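Robot Cell Technician (full-time, on site)

Trakham, Nusirstead workshop

Trakham runs one bin-picking cell, and we are looking for the person who will keep it running well. The cell is a single arm, a single gripper and one gray bin full of awkward little things, and we're very fond of it. If you like knowing one machine right down to its cable ties, please read on.

What the cell is for

We call it Bastance. It picks small mixed parts out of a bin all day, and our software team uses it to find out which grips hold up and which ones don't. Somebody has to make sure that when a pick fails, it fails for an interesting reason and the cause isn't a worn fingertip or a bin that has crept sideways on the table. For the past two years that somebody has been Hanneke Leemans, along with her other work. She is moving over to the design side in December and would love to hand the cell to someone who can give it their full attention.

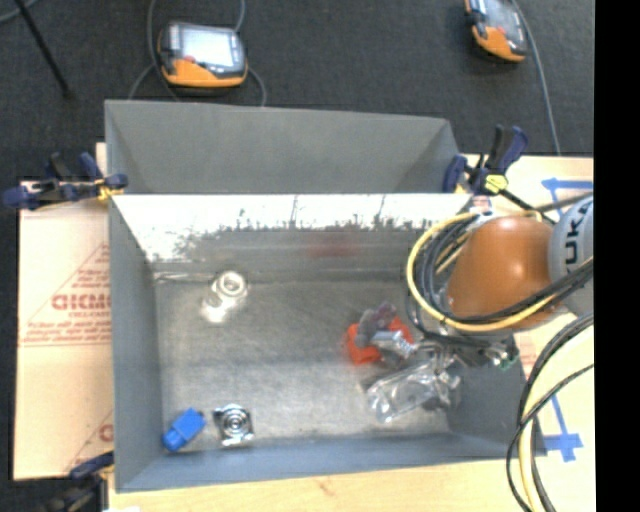 The arm over the test bin. Clamps hold the bin to the table.

What you'll be doing

Most mornings start with the bin. You check the clamps, look at where the bin sits on the table, and run the arm through its reference positions before anyone loads a program. It sounds simple and mostly it is, but a bin that has moved by the width of a fingernail will spoil a day of results, and you will be the one who catches it. After that the work depends on the day. Some of it:

Inspecting and changing gripper fingers. We try a lot of finger shapes and they wear in different ways. You will keep the log, and we do read the log.

Cable dressing. The cables looping around the wrist have to follow every move the arm makes without snagging on the bin rim or pulling at a connector. Hanneke has strong opinions about slack here and will gladly share them. You are welcome to develop your own.

Setting the test parts. A typical load mixes plastic blocks with shiny round metal fittings, and the metal ones are the real fun. They roll, they reflect, and they find the one corner where the fingers can barely get in beside the wall. You'll help us decide what goes in the bin and how hard to make it.

Wiping down and checking the bin itself. Scuffs and specks on the walls and floor matter to us, and we want someone who notices when there are new ones.

Fault finding. When the arm stops, you are first on the spot. You'll read the error, look at the hardware, and work out with the software people whose problem it is. They are friendly and they answer their messages.

Full service. Every 3780 operating hours the cell comes down for a proper going-over: joints checked, fasteners checked, gripper off and apart, cables inspected end to end, then everything set up and measured again from scratch. You plan it and you lead it. We order in lunch. 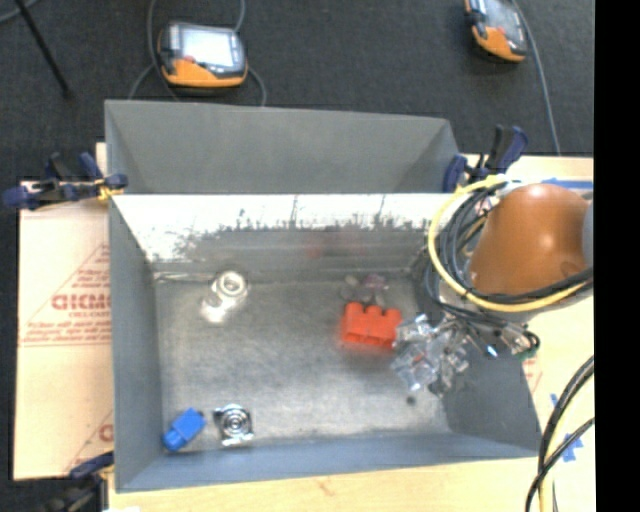 The geometry of the bin is where a lot of the craft comes in. Sloped walls are kind to the parts, which slide toward the floor, and less kind to the gripper, which has to come down beside them at an angle with the whole wrist and its cabling behind it. A good part of the job is working out where the arm can reach comfortably, where it can reach only just, and where we should stop asking. You'll do this with the arm in slow mode and your eyes on the fingers, and then you'll write it down so that the next program takes it into account. If you have ever spent an afternoon nudging a tool position until it was right and gone home happy, you know the feeling we mean.

What we'd like to see

Hands-on experience with a robot arm, a CNC machine, a packaging line or something else that moves on its own and needs respect. It doesn't have to be our kind of arm. We will send you on the course.

Comfort with hand tools, calipers and a multimeter.

Basic electrical knowledge. You should be able to trace a bad connection without taking half the cell apart — although we have all done that.

Clear written notes in English. Other people have to be able to repeat what you did.

Patience with small things. Much of what goes wrong in this job is smaller than a dime.

A little scripting is nice to have and we'll help you pick it up. A degree is fine and so is no degree. Our last two hires came from bicycle repair and from a print shop, and we would be lost without them.

Hours and practical matters

The position is 38 hours a week, days only, with no night calls. There is a paid training period in which you work next to Hanneke until you both feel ready. You start with 6 weeks of vacation, which people here do take. The workshop is on the ground floor with step-free access, and the bench can be set for working seated or standing. Timmermans supplies our finger blanks and spare fittings from 10 minutes down the road, so you will get to know the people at their counter quickly.

How to apply

Write to Sanne Van Acker at the Nusirstead workshop. Send a resume and one page on a machine you looked after: what it was, what it kept doing wrong, and what you did about that. A photo or sketch is welcome. We enjoy reading these, so take the page to be as detailed as you like.

If we think it could be a match, we'll invite you in on a Thursday afternoon. There is a short talk with Sanne, then a couple of hours at the cell with Hanneke, changing a set of fingers and getting the arm back to its reference positions. Bring your questions, closed-toe shoes and your own screwdriver if you're particular about screwdrivers.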